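Progress report to the Skunel Fund
Reporting period: April through June
Project: Sorting and packing of small party and snack goods, Hesell site
Prepared by: Hường Nghiêm
Reviewed by: Mohit Uniyal

1. Status

The project is on schedule for the sorting work and behind on the relabeling work. Spending is within the approved budget line. No change to the end date is requested in this report.

The grant covers the intake, sorting and repacking of mixed overstock at the Hesell site. Goods arrive from the Staltik warehouse in unsorted cartons and leave as mixed party kits. Each kit contains sealed snack packets, balloons, a folded plastic table cover and paper goods. The annual target is 4000 kits. At the close of June the cumulative total was 1409.

2. Work completed

The intake bench was moved to the wall opposite the loading door in April. Cartons are now opened, emptied and flattened in one place, and the emptied cartons go directly to the baler. Before the move, opened cartons were stacked in the aisle and had to be shifted each time a pallet came in.

The item list was rewritten. The previous list had 32 item classes, several of which overlapped. Printed foil packets, for example, appeared under both "snack" and "dry goods." The overlapping classes have been merged and the old codes retired. Stock entered under the old codes before April has been recoded, except for the two pallets held at Staltik.

A written method for kit assembly was issued in May. It sets the packing order as follows: folded plastic first, flat on the base of the box; paper goods next; snack packets on edge along the long side; balloons last, uninflated, in a paper sleeve. Boxes packed in this order close without pressure on the lid.

Balloons are now sampled by lot. One balloon from each lot is inflated, tied and left overnight, then checked in the morning for loss of shape. Lots that fail are returned to Doãn, the supplier, with the lot slip attached. Two lots have been returned to date. Doãn has credited one and has not yet answered on the second.

3. Problems and delays

Relabeling is about 4 weeks behind plan. The barcode labels supplied in the first batch did not hold on glossy black packets and lifted at the corners after a day in the box. A replacement label with a stronger adhesive was ordered in May. It holds on the black packets but tears when removed, so a misplaced label now means the packet has to be pulled from stock. The loss is small and is recorded under damaged goods.

Plastic sheets continue to arrive folded in different ways. Sheets with uneven folds slide in the box and push the packets out of line. Refolding adds time at the bench. A folding template cut from hardboard was tried in June and will be kept in use at one station until the results can be compared with the other stations.

Static was also a nuisance in the dry weeks of April. Thin plastic clung to the balloon sleeves and was packed by mistake in several kits. The affected kits were reopened.

4. Budget

Labels and adhesive testing exceeded the planned amount for consumables. The difference was covered by the underspend on cartons, as Staltik agreed to supply used boxes at no charge. A line-by-line statement is attached separately. No equipment purchases were made in the period.

5. Plan for next period

Recode the two pallets held at Staltik. Finish relabeling the backlog of black packets. Compare packing times at the template station with the others and decide whether to cut more templates. Obtain a written answer from Doãn on the second returned lot. Mohit Uniyal will carry out the stock check in September and send the result with the next report.

6. Bench goods

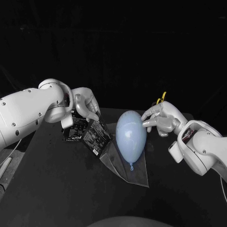
Packets, balloons and plastic sheets remain the three item types that take the most bench time per kit. The snack packets are the most uniform of the three, and placement of the label is fixed by the method: near a lower corner, as on the black packet held up over the tabletop. The tied light-blue balloon is resting on folded translucent plastic, and the creased, roughly triangular shape of that sheet is the type of fold that the hardboard template is meant to replace. The flat rectangular fold will be specified to the supplier in the next order.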